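Enciclopédia > Educação técnica > Clubes e competições > Clube de Manipulação Losari

Este site utiliza cookies para melhorar a navegação. Ao continuar, aceita a nossa política de cookies. Aceitar | Saber mais

Clube de Manipulação Losari

Imprimir | Enviar por e-mail

O Clube de Manipulação Losari é um clube estudantil de robótica ligado à Escola Técnica Losari. Dedica-se à manipulação bimanual, ou seja, tarefas de mesa feitas com dois braços. Orientadora: Homa Amini, professora de automação. Participa todos os anos na Taça Prolport, prova entre escolas, sempre em dezembro.

Origem

Nasceu como disciplina optativa de um semestre. Os alunos pediram para continuar depois das aulas e a escola cedeu uma sala no piso das oficinas. Primeiro projeto: um braço único, servos baratos, pouca precisão. Abandonado. O conjunto atual, de dois braços, tem o nome interno de Drirnau e foi montado pelos próprios alunos - estrutura, cablagem e suportes incluídos.

Bancada e tarefas

A Drirnau é uma bancada fechada por paredes claras, com perfis de alumínio nos cantos de trás e os dois braços fixos numa placa preta à frente. Tampo cinzento com aspeto de madeira. As tarefas usam objetos comuns: marcadores, roupa, cabides, sacos de plástico. Os materiais moles são considerados os mais difíceis, porque mudam de forma a cada toque.

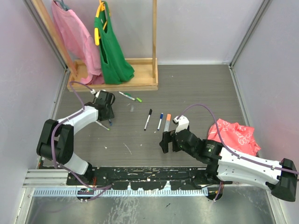 Bancada Drirnau: os dois braços, marcadores sobre o tampo e, ao fundo, o cabideiro de madeira com a camisa rosa.

O exercício de entrada é o dos marcadores. Pegar, alinhar, tapar. Parece simples, mas a tampa exige coordenação entre as duas garras e os principiantes levam semanas nisto. Segue-se a roupa: tirar do cabide, voltar a pendurar. Cada tentativa é registada num caderno comum, com o nome do operador e o resultado. O caderno vai em 2.393 tentativas, contando as falhadas.

Organização

Turnos de dois alunos, um por braço. Trocam de lado a meio da sessão. Os mais velhos tratam da calibração e da manutenção dos cabos, os novos começam pela arrumação da mesa e pelo caderno. Não há exame de admisão.

Competições

Na Taça Prolport as equipas recebem a lista de objetos na própria manhã. O clube chegou à final duas vezes, ambas perdidas para a equipa Begay, adversária habitual e também parceira de treinos - as duas escolas partilham código e peças de reserva. O regulamento mudou entretanto e as provas com tecido passaram a valer mais pontos que as de objetos rigidos.

Ver também: Taça Prolport; Equipa Begay; Manipulação bimanual

Imprimir | Enviar por e-mail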